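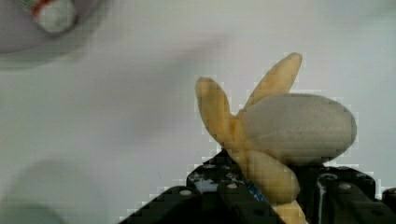
Drucken | Per E-Mail versenden

Pressemitteilung

Lukarine bringt die Küche auf den Tisch: Leihgeschirr »Unier« ab September in Brisport

Wer einmal in einer sehr kleinen Wohnung gekocht hat, kennt das Hin und Her: Das Sieb steht im Spülbecken, der Teller auf der Fensterbank, und für die Schüssel mit dem Obst ist eigentlich überhaupt kein Platz mehr. Der Haushaltswarenverleih Lukarine hat sich mit diesem Durcheinander lange und, wie wir gern zugeben, mit viel Vergnügen beschäftigt und stellt nun seine Tischküche »Unier« vor, eine Ausstattung zum Ausleihen, mit der sich eine kleine Mahlzeit am Tisch vorbereiten, anrichten und essen lässt.
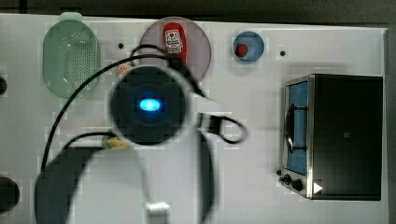
Ausgeliehen wird wochenweise, auf Wunsch auch länger, und zwar an Privathaushalte ebenso wie an Nachbarschaftstreffs, Kindergruppen und Vereine, die nur ab und zu etwas auf den Tisch bringen möchten und deshalb keinen eigenen Schrank voller Geschirr unterhalten wollen. Zum Start stehen 208 Ausstattungen bereit. Zurückgegeben werden sie bei Lukarine in der Sengar-Passage, und wer es nach einem langen Abend nicht mehr zum Spülen geschafft hat, darf die Sachen auch ungespült bringen.

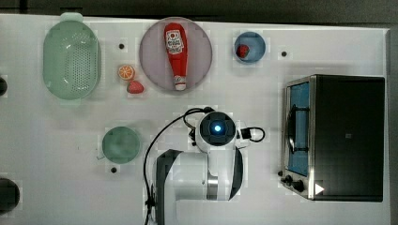 Brisport, 3. Juni 2020

Ein Sieb, Teller in verschiedenen Größen, eine Schüssel und dazu ein kleiner Tischbackofen: Mehr braucht es für den Anfang gar nicht, und doch haben wir über jedes einzelne Teil ausgiebig gesprochen, manchmal bis weit in den Abend hinein. Die Farben sind bewusst zurückhaltend geblieben. Auf einem weißen Tisch sehen das blasse Grün des ovalen Siebs, der malvenfarbene und der salbeigrüne Teller und das Blau der kleinen Schüssel sehr freundlich nebeneinander aus, und eine Erdbeere oder eine halbe Orange bringt dann von ganz allein Leuchtkraft dazu.

Besonders gern erzählen wir vom Sieb, weil es uns die meiste Zeit gekostet hat! Oval sollte es sein, damit es sich längs an den Tischrand stellen lässt, und gut zu fassen, auch für kleinere Hände. Der große Teller wiederum darf ruhig einmal Ablage sein, etwa für die Ketchupflasche, die beim gemeinsamen Essen ohnehin immer dort landet, wo gerade noch ein Fleckchen frei ist. Den Tischbackofen stellt man am besten an die Seite, mit genügend Luft ringsherum und so, dass die Tür ungehindert aufgeht.

Wer die Tischküche vor dem Ausleihen kennenlernen möchte, ist herzlich in unseren Vorführraum in der Sengar-Passage eingeladen. Auf fast 80 Quadratmetern ist dort Platz zum Ausprobieren, zum Bananenschälen, zum Umräumen und natürlich auch zum Plaudern. Geöffnet ist täglich ab 11 Uhr. Gruppen melden sich bitte vorher an, damit wir genügend Tische vorbereiten können.

Die Leihgebühr beträgt 5 Euro pro Woche und Ausstattung. Lebensmittel gehören nicht zum Umfang. Ein Heft mit einfachen Rezepten, von Obstsalat bis zu überbackenem Brot, legen wir jeder Ausleihe bei; es darf behalten, bekleckert und weitergereicht werden. Vormerkungen für September nehmen wir ab sofort im Laden entgegen.

Über Lukarine
Lukarine verleiht in Brisport Geschirr, Küchenhelfer und kleine Haushaltsgeräte an alle, die etwas nur für eine Weile brauchen. »Unier« ist die erste Ausstattung, die Lukarine selbst zusammengestellt hat.

Abdruck honorarfrei, Beleg erbeten.

Seite drucken | Seite per E-Mail empfehlen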